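ok doing the tray today. thread so I can't back out

the tray = the metal one that lives on the table and eats everything. came from Brokton when we moved the shop stock over, never went back. it was for mail. has not seen mail since May

going in with a trash bag and a 60 minute timer. go

8 min in and the plushies are the whole problem. they're not even in the way, they just make it feel like a toy tray, so people drop toys in it. and then gum. and then medicine

medicine first. the omeprazole box is mine, the capsules, Chinese packaging, my aunt mails them. staying. checking the date on the bottom flap though

date's fine. moving on

the GLUCO box. have been calling this "the sugar stuff" for a year and never read the leaflet. reading the leaflet

leaflet is the size of a bedsheet. cannot be refolded. it is now a seperate item

rule I'm going with: anything you swallow leaves the table. high shelf in the hall closet, the one with the Osmont tin. kids come over, the tray is exactly kid height, and the meds are lying next to stuffed toys. writing it down and it sounds so bad

so yes. meds up. toys stay down. never in the same container again

the long skinny box, white with red print. picked it up 3 times, put it back 3 times. goes to the closet till I ask my sister

chili pepper stays. has eyes and a smile, I'm not throwing out something that smiles. going on the windowsill with the plants

the white fluffy one with the little orange cap needs a wash. does anybody machine wash these or is it sink only?? cap looks like the part that would go wrong

the red cloth also going in the wash but NOT the same load. learned that one with a Gunawan bath towel. everything pink. everthing

somebody asked why not just get a divided organizer. had one, the Vudska one, 2 compartments. filled both, then started stacking on top. organizer isn't the fix for me, fewer things is

handwriting on the back rim of the tray too, short thing in black. trying rubbing alcohol later, will report

35 minutes left, stopping for coffee, then closet shelf

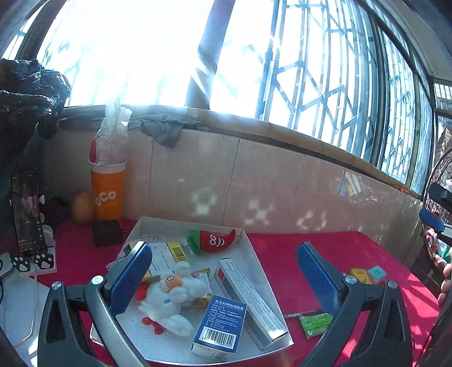
Olga Henríquez: sink for the plush, cold water, tiny bit of dish soap, and roll it in a towel after instead of wringing. also put a lock on that closet if the kids can climb, mine got to the top shelf with a laundry basket and a stool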